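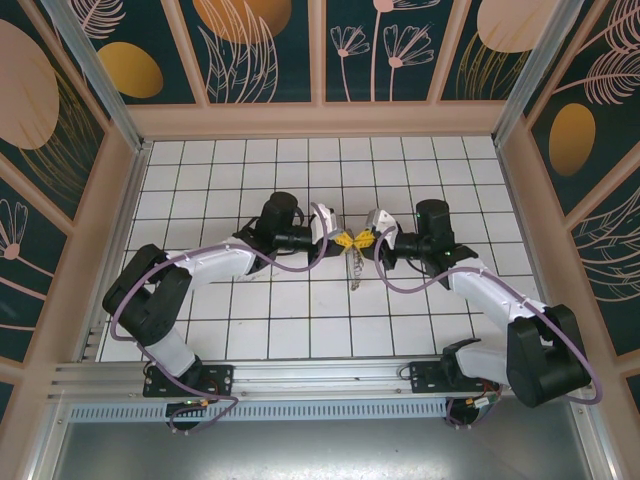 According to Elvia Cárdenas, a dark joint is chosen mainly by people who are tired of scrubbing a light one. Most of our respondents gave a similar answer. Of the 60 households which took part in the survey, 21 had changed the colour of their grout at least once, and in nearly all cases the new colour was darker.

White tile with dark grout (Figure 1) remains the most frequent combination in our material. The respondents described it as easy to keep, but they also told us that they wash it less often than before. We think these two answers should be read together – a joint that does not show dirt
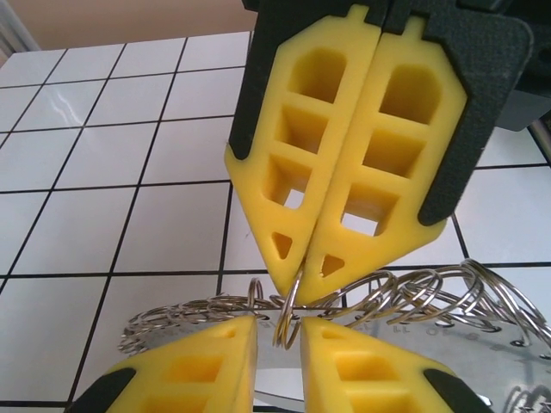 does not ask to be cleaned. Loan Ninh reported the same for rented flats in Palacios, where the owner usually selects the grout and the tenant does the washing. In our interviews from August, tenants spoke about the joints more than about the tiles themselves, and several of them kept a separate brush for this work.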